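The Small Fruit Plate Comes Back to the Table

By Tamsin Lowther
July
4 min read

Guadalupe Varela keeps her tomatoes out of the refrigerator. They sit on an oval platter that belonged to her aunt, in the middle of the kitchen table, and people eat them as they walk past. By Saturday evening the platter is usually empty and she goes out to the garden to fill it again.

Varela lives on the east side of Berkton, where the lots are narrow and most of the back yards slope. She grows 9 kinds of small tomatoes in a bed along the fence. She used to grow large slicing tomatoes and gave them up after two wet summers in a row split nearly all of them. The small ones ripen earlier and forgive more.

The habit of leaving fruit out on a plate is an old one in this part of the county. Before the cannery at Oltero closed, families brought home whatever was too small or too odd in color to pack. It went on the table in a dish, mixed together, and it stayed there until it was gone. Lesia Ostapchuk, whose mother worked the sorting line, remembers orange, red and green fruit all in one heap.

"You took the one nearest you," she says. "If you went digging for a red one, you got your hand slapped."

Ostapchuk now sells seedlings from a stand on the Breltalville road. She sold 214 plants in the small-fruited types this spring, and the olive and brown ones went first. Buyers ask her how to tell when those are ripe. She tells them to press near the stem with a thumb. A ripe one gives a little. Color is not much help with a tomato that starts green and ends up a darker green.

Setting out a plate takes some attention if the fruit is going to last. Varela wipes each piece with a dry cloth and does not wash it until someone is about to eat it. She puts the firmest ones at the bottom and keeps everything to one layer if the plate is wide enough. Anything with a soft spot goes into a saucepan with oil and salt. She turns the rest every morning, and if one has started to leak she changes the cloth under the plate too.
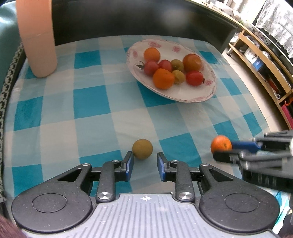

She buys her tablecloths secondhand and likes a check because it hides stains. Tomato juice comes out in cold water if you get to it the same day. After that she uses dish soap and a few hours in the sun. The flowered plates are harder to find. Siu-ming Yen, who runs the Onyshchenko secondhand shop in Berkton, says an oval one with a painted rim will sell within the week, even with a chip in it. He charges less for the chipped ones and has a shelf of them by the door.

As for what to serve with them, Varela puts out salt in a saucer and a heel of bread. In August she adds a dish of soft cheese. Most days it's only the fruit.

Ostapchuk will have late seedlings at the stand for 30 more days, weather permitting. They need a sunny wall and a deep pot, and they should go in the ground up to the first set of leaves.

Comments (3)

Olesia Hrytsenko
We always had ours on the windowsill and they got mealy on the sunny side. Middle of the table makes more sense. Trying it this week.

porchlight_dan
Does she cover the plate at night? We get fruit flies the minute anything is left out.

M. in Oltero
My dad drove for the cannery. We had so many of those little orange ones we fed them to the chickens.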